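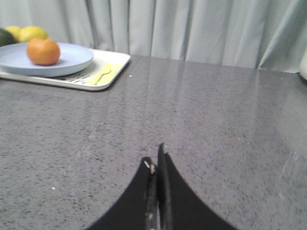 Vilém Sokol wrote to the service desk that he had followed the previous edition of this section to the letter and still found a dull film on his counter the next morning, and he asked whether the sealer had been left on too long. The dwell time in that edition was printed without the wiping step that belongs to it. The section has been reset and replaces all earlier versions.

Section 4. Sealing a Stone Countertop with Fornora

4.1 Before you start

Fornora is a penetrating sealer for natural stone. It must not be applied to engineered quartz, glazed tile, or laminate. If the type of counter is not known, consult the fabricator or the papers supplied with the kitchen.

Carry out the water test first. Place a spoonful of clean water on the stone in a spot near the sink and leave it for ten minutes. If the stone darkens under the water, it will accept sealer. If the water stays in a bead and the color does not change, the existing seal is sound and no further work is needed.

You will need:
One bottle of Fornora
Inier stone cleaner, or another pH-neutral cleaner
2 lint-free cloths for applying and 2 for wiping off
Nitrile gloves
Painter's tape

CAUTION: Fornora gives off vapor until it has dried. Open a window and put out all flames, including pilot lights, before opening the bottle. Keep children and pets out of the room.

4.2 Applying the sealer

1. Remove everything from the counter, including small appliances and dish racks. Tie back or take down any fabric that reaches the stone.

2. Wash the counter with stone cleaner. Rinse with plain water and dry with a towel. Allow the stone to stand overnight.

3. Tape the edges of the sink, the cooktop, and any painted wall that meets the counter.

4. Put on gloves. Shake the bottle gently and pour a small amount onto an applying cloth. Do not pour directly onto the stone.

5. Work in sections no wider than your reach. Spread the sealer in overlapping strokes until the surface is evenly wet.

6. Leave the sealer for 4 minutes. If a patch dries before that time, add a little more to it.

7. Wipe off all remaining sealer with a dry cloth, turning the cloth often. Continue until the cloth no longer drags.

8. Look along the surface from a low angle, toward a window or lamp. Streaks and smears show best in reflected light.

9. Repeat steps 5 through 8 for each section.

NOTE: A second coat may be applied after two hours. Most polished granite needs only one.

4.3 Curing

The counter may be touched after six hours. Keep it free of water, oil, and food for a full day. Do not use any cleaner on it for three days.

4.4 Removing a film

A film is sealer that has dried on top of the stone. Dampen a cloth with fresh Fornora, rub the affected area for one minute, and wipe dry at once. Flukodon pads, white grade only, may be used on stubborn spots. Colored pads will scratch a polished finish.

If the film remains after two attempts, stop and contact the service desk, quoting form 1734. Please have the batch number from the bottle ready.

Section approved by Žofie Kuruc, April 2, 2020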